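생활재료의 이해 제4강 강의 자료
표면, 용기, 이동식 가구의 재료와 유지관리
담당: Eustaquio Montes
Ustance 생활과학원 주거환경 과정

1. 강의의 범위

본 강의는 가정과 소규모 공용 공간에서 일상적으로 접하는 재료를 표면재, 용기재, 가구재로 나누어 다룬다. 제3강에서 설명한 목재와 섬유는 제외하며, 석재와 도기질 타일, 합성수지, 금속을 중심으로 한다. 수강생은 각 재료의 조성과 물리적 성질을 이해하고, 이를 근거로 세척 방법과 보관 조건을 판단할 수 있어야 한다.

재료를 선택할 때에는 흔히 외관과 가격이 먼저 고려된다. 그러나 같은 재료라도 마감, 두께, 접합 방식에 따라 수명이 크게 달라지며, 유지관리에 드는 노력은 구입 시점에 드러나지 않는 경우가 많다. 이 자료에서는 사용 단계의 비용과 노동을 포함하여 재료를 평가하는 관점을 취한다.

2. 바닥 표면재

2.1 천연 대리석
대리석은 석회암이 열과 압력을 받아 재결정된 변성암이다. 주성분은 탄산칼슘이며, 무늬는 생성 과정에 섞인 점토, 산화철 등의 불순물에서 비롯된다. 연마하면 광택이 우수하나 경도가 높은 편은 아니어서 모래 알갱이가 묻은 신발이나 가구의 이동만으로도 잔흠집이 생길 수 있다.

탄산칼슘은 산과 반응한다. 식초, 감귤류 과즙, 산성 욕실 세정제가 닿으면 광택이 사라지고 표면이 흐려지는데, 이를 부식 자국이라 한다. 부식 자국은 오염과 달리 세제로 제거되지 않으며 재연마가 필요하다. 일상 청소에는 중성 세제를 희석하여 사용하고, 세제 성분이 남지 않도록 깨끗한 물걸레로 다시 닦은 뒤 마른걸레로 마무리한다.

2.2 대리석 무늬 타일
현재 주거 공간의 바닥에는 천연석 대신 대리석 무늬를 입힌 자기질 타일이 널리 사용된다. 자기질 타일은 고온에서 소성되어 흡수율이 낮고 산에도 비교적 강하다. 무늬가 인쇄된 제품의 경우 동일한 문양이 일정한 간격으로 반복되는지를 살피면 천연석과 구별하는 데 도움이 된다. 다만 시공 면적이 좁거나 문양의 종류가 많으면 육안만으로 단정하기 어려우므로, 보수 전에는 시공 기록을 확인하는 것이 원칙이다.

2.3 줄눈의 관리
타일 바닥에서 가장 먼저 노후되는 부분은 줄눈이다. 시멘트계 줄눈은 다공성이어서 오염수를 흡수하며, 밝은색일수록 변색이 두드러진다. 부드러운 솔과 중성 세제를 사용하고, 염소계 표백제의 반복 사용은 피한다. 염소계 표백제와 산성 세정제는 유독 가스를 발생시키므로 어떠한 경우에도 함께 사용하여서는 안 된다.

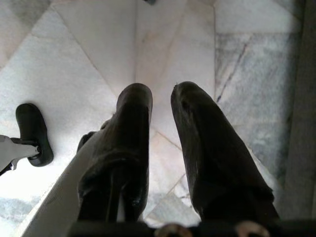 2.4 보행 안전
광택이 있는 바닥은 물기가 있을 때 마찰력이 급격히 낮아질 수 있다. 출입구와 조리 공간 주변에는 흡수성이 있는 깔개를 두고, 깔개의 뒷면이 미끄러지지 않는지 정기적으로 확인한다. 고령자가 거주하는 공간에서는 광택보다 미끄럼 저항을 우선하여 마감재를 선정한다. 바닥과 벽의 명도 차이가 지나치게 작으면 경계를 인식하기 어려우므로 걸레받이의 색을 달리하는 방안도 검토한다.

3. 합성수지 용기

3.1 주요 수지의 구분
가정용 용기에 사용되는 합성수지는 대부분 열가소성 수지이다. 수강생은 다음 네 종류의 특성을 구분할 수 있어야 한다.

폴리프로필렌(PP): 가볍고 내열성이 비교적 높다. 반투명한 외관을 띠는 경우가 많으며 반복적인 굽힘에 강하여 일체형 뚜껑의 경첩부에도 쓰인다.

폴리스티렌(PS): 투명하고 성형이 쉬우나 충격에 약하다. 기름 성분이나 감귤류 껍질의 정유 성분에 의하여 표면이 손상될 수 있다.

폴리에틸렌테레프탈레이트(PET): 투명성과 기체 차단성이 우수하여 음료 용기에 널리 사용된다. 일반 PET 용기는 뜨거운 물에 변형되기 쉽다.

폴리카보네이트(PC): 투명하고 충격에 강하다. 비스페놀 A를 원료로 하는 제품이 있으므로 용도별 표시 사항을 확인한다.

3.2 착색과 외관
수지의 색은 안료나 염료를 원료에 혼합하여 얻는다. 염료는 투명감을 유지하기에 유리하고, 안료는 은폐력과 내광성이 우수한 경향이 있다. 투명하거나 반투명한 착색 용기는 벽의 두께와 빛의 방향에 따라 색이 다르게 보인다. 따라서 용기의 변색 여부를 판단할 때에는 같은 조명 아래에서 동일한 제품과 나란히 비교하여야 한다. 색만으로 수지의 종류를 추정하는 것은 적절하지 않다.

3.3 세척과 교체
합성수지 표면은 유리보다 무르다. 거친 수세미로 생긴 미세한 흠집에는 지방과 색소가 남기 쉽고, 이후의 세척도 어려워진다. 부드러운 스펀지를 사용하고, 겹쳐서 보관하는 컵은 완전히 건조한 뒤 포갠다. 물기가 남은 상태로 포개면 컵 사이의 공기가 순환하지 않아 냄새가 발생할 수 있다.

용기의 입술이 닿는 부분에 균열이 있거나, 세척 후에도 끈적임 또는 냄새가 남는 경우에는 교체한다. 교체 시기를 사용 기간만으로 정하는 것보다 표면 상태를 함께 점검하는 것이 합리적이다. 전자레인지와 식기세척기 사용 가능 여부는 제품 바닥면이나 포장의 표시를 따른다.

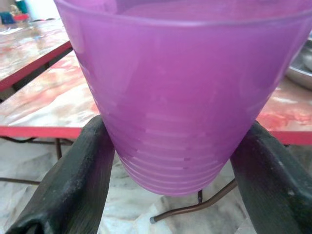
4. 이동식 가구와 접이식 상판

4.1 구조
접이식 탁자는 상판, 다리, 경첩부, 잠금 장치로 구성된다. 하중은 상판에서 다리의 접합부를 거쳐 바닥으로 전달되며, 고장은 대개 이 접합부에서 발생한다. 탁자를 펼친 뒤에는 잠금 장치가 완전히 체결되었는지 확인하고, 상판을 가볍게 눌러 흔들림을 점검한다. 다리의 높이가 바닥과 맞지 않을 때 종이를 접어 괴는 방법은 임시 조치에 불과하며, 조절형 발굽이나 고무 받침을 사용하는 것이 바람직하다.

4.2 상판의 마감
보급형 접이식 탁자의 상판은 목질 판재 위에 무늬를 인쇄한 마감재를 붙여 제작하는 경우가 많다. 마감재 자체는 물에 강하더라도 가장자리의 틈으로 수분이 들어가면 심재가 팽창하고 표면이 들뜬다. 테두리는 외관을 정리하는 동시에 심재의 단면을 보호하는 부재이므로, 벌어진 부분이 발견되면 조기에 보수한다.

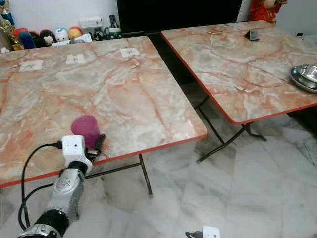

열에 대한 저항도 마감 방식에 따라 차이가 크다. 고압 멜라민 화장판은 짧은 시간의 열 접촉에 비교적 강하지만, 얇은 필름을 붙인 상판은 뜨거운 냄비에 의하여 쉽게 변형된다. 마감의 종류를 확인할 수 없을 때에는 열에 약한 것으로 보고 받침을 사용한다.

4.3 공용 공간에서의 배치
같은 높이의 탁자를 이어 붙이면 작업 면적을 넓힐 수 있으나, 맞닿은 부분에 단차가 있으면 그 위에 놓인 그릇이 기울어질 수 있다. 경계 위에는 무거운 물건이나 액체를 담은 용기를 두지 않는다. 통로 쪽으로 다리가 벌어지는 구조라면 보행자의 발이 걸리지 않도록 방향을 바꾸어 설치한다. 탁자를 접어 보관할 때에는 벽에 기대는 각도를 충분히 확보하거나 끈으로 고정하여 넘어짐을 방지한다.

4.4 표지와 라벨
공용 가구와 보관 용기에는 품목명과 관리 부서를 기재한 라벨을 부착할 수 있다. 종이 라벨은 교체가 쉬운 반면 습기에 약하고, 제거 후 접착제가 남는다. 잔여 접착제는 미지근한 비눗물로 불린 뒤 플라스틱 주걱으로 밀어낸다. 유기 용제는 인쇄 마감을 녹일 수 있으므로 보이지 않는 부분에서 먼저 시험한다.

5. 금속 식기와 조리 용기

5.1 스테인리스강의 원리
스테인리스강은 철에 크로뮴을 첨가한 합금이다. 크로뮴이 산소와 결합하여 표면에 얇은 산화 피막을 형성하고, 이 피막이 내부의 부식을 억제한다. 피막은 긁혀도 산소가 있는 환경에서 다시 형성된다. 따라서 스테인리스강은 녹이 전혀 슬지 않는 재료가 아니라 녹에 대한 저항이 큰 재료로 이해하여야 한다.

식기에 흔히 쓰이는 오스테나이트계 강종에는 니켈이 포함되며 가공성과 내식성이 우수하다. 페라이트계 강종은 자석에 잘 붙고 가격이 낮은 편이다. 오스테나이트계도 성형 과정에서 약한 자성을 띨 수 있으므로 자석 시험의 결과만으로 품질을 판정하지 않는다.
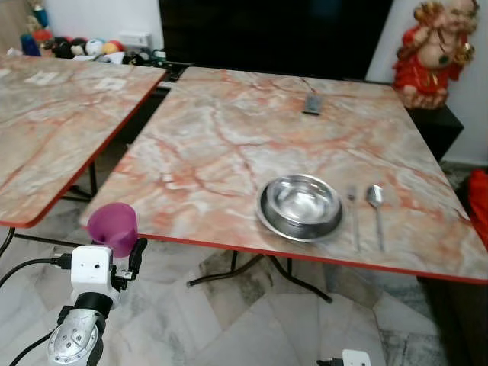 5.2 얼룩의 종류와 대응
흰색 얼룩은 물에 포함된 칼슘과 마그네슘 등이 건조되어 남은 것이다. 희석한 식초나 구연산 용액으로 닦고 충분히 헹군다. 이때 용액이 천연 대리석 상판이나 바닥에 떨어지지 않도록 주의한다. 무지개색 얼룩은 가열로 산화 피막의 두께가 달라져 나타나는 간섭색이며, 역시 약한 산으로 옅게 할 수 있다. 갈색 반점은 다른 철제품에서 옮은 녹이거나 염분에 의한 국부 부식일 가능성이 있으므로 조기에 제거한다.

소금기가 있는 음식을 장시간 담아 두면 국부 부식이 진행될 수 있다. 사용 후에는 곧바로 비우고 세척하며, 철수세미의 사용은 삼간다. 새 제품의 표면에 연마제가 남아 있는 경우에는 식용유를 묻힌 종이로 먼저 닦아 내고, 이어서 중성 세제로 세척한다.

5.3 보관
금속 그릇을 포개어 보관할 때에는 사이에 얇은 천을 넣으면 긁힘을 줄일 수 있다. 습한 수납장에서는 완전히 건조한 상태를 유지하고, 탄소강 제품과 직접 닿지 않게 분리한다.

6. 과제 및 준비 사항

수강생은 거주 공간 또는 근무 공간에서 표면재와 용기를 각각 선정하여 재료 조사서를 작성한다. 조사서에는 추정 재료, 추정의 근거, 현재의 손상 상태, 적용 중인 세척 방법, 개선이 필요한 사항을 기재한다. 재료를 확인할 수 없는 경우에는 그 사실을 명시하고 단정적인 표현을 피한다.

분량은 표지를 제외하고 2쪽 이내로 하며, 월요일 수업 시작 전까지 과정 사무실에 제출한다. 조사서는 10점 만점으로 평가하고, 추정의 근거에 가장 큰 비중을 둔다. 제5강에서는 유리와 도자기를 다루므로 교재 39쪽의 용어표를 미리 읽고 참석한다.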